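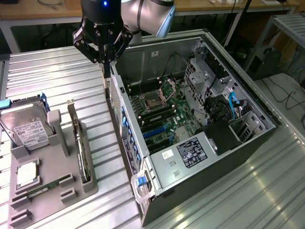 PC Assembly, Session 4: Filling the Case
Handout and notes, Apr 18, 2025

Hello again. These are my own notes tidied up a bit, so forgive the odd jump. If you missed last time, get the board-mounting notes from Ashraf Slaoui, who types faster than I talk. We start today with the board already screwed down in the tower, and everything else still to be sorted out.

Before you touch anything

Lay the tower on its side with the open side facing up. I know some of you like to work with it standing (Sohail, I'm looking at you), but a card that is only half in will sag when the case is upright and you won't spot it. Lying down, gravity is on your side for once!

Touch bare metal on the chassis before you pick up a part. Do it again after you've been for a wander. I lost a perfectly good memory module in my first September of teaching by walking across a nylon carpet with it, and I still feel a bit sick thinking about it.

Get your parts off the bench

Parts lying about on a bench get leaned on. Use a tray or a board with a place for each thing, so the processor has its own square, the drive has its own slot and the expansion card stands on its edge with the bracket up. At the Plallville workshop we used egg boxes for years, and I can't recommend them for anything except eggs.
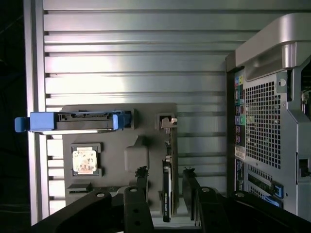
Check the drive while you're at it. If your case takes drives on clip-on plastic rails or in a caddy, fit those now, at the bench, when you have both hands and decent light. Ilaria Amato tried doing it inside the cage last term and we had to take the whole thing out again — twenty minutes gone, and a scraped knuckle.

The processor

Lever out and up, then lift the load plate. With the socket open, keep everything away from it: sleeves, screwdrivers, biscuits. On boards like ours the pins are in the socket and the chip has flat pads underneath, so the socket is the delicate half. Bend one pin and you may be shopping for a new board.

Hold the chip by its edges, match the corner triangle and the notches, and lower it straight down. No pushing. If it rocks, lift it straight off and look again. Then the plate comes down, and the lever after it. The lever will feel stiffer than you'd like, and the first time you'll be sure you've broken something.

Memory

Open the latches, find the notch in the stick and line it up with the bump in the slot. Press on both ends with your thumbs until the latches come in.
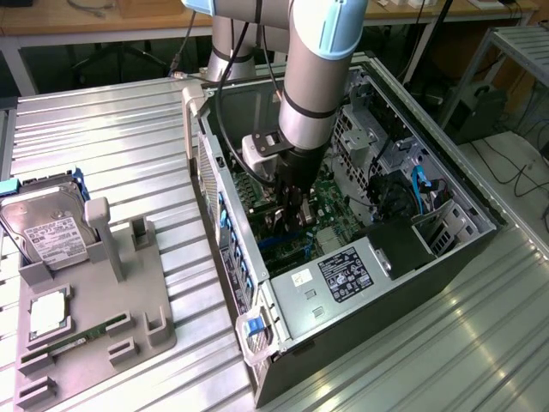

If only one end has clicked, take it out and start again. Half-seated memory is the most common fault I see at the Flindavham evening class, and the machine will beep at you or just sit there with its fans going. Thoa Nghiêm asked whether it matters which slot you use with a single stick. It can do! The manual for your board will say which one to fill first, and it's usually not the one you'd guess.

Expansion cards

Take out the blanking plate behind the slot you want (keep it, please, I have a jar). Bring the card in upright with its bracket towards the back of the case, and let the foot of the bracket find its gap before the edge of the card reaches the slot. Then press evenly along the top edge. Cards go wrong when people lead with the connector and then bully the bracket into place.
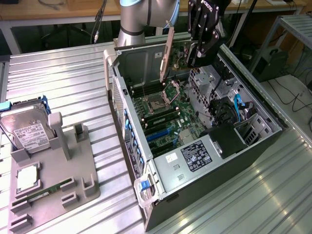
For next time

Read the power section of the Pondik booklet, up to page 10. Bring a cross-head screwdriver and your own notes. Carmela Serra has the spare screws if you're short.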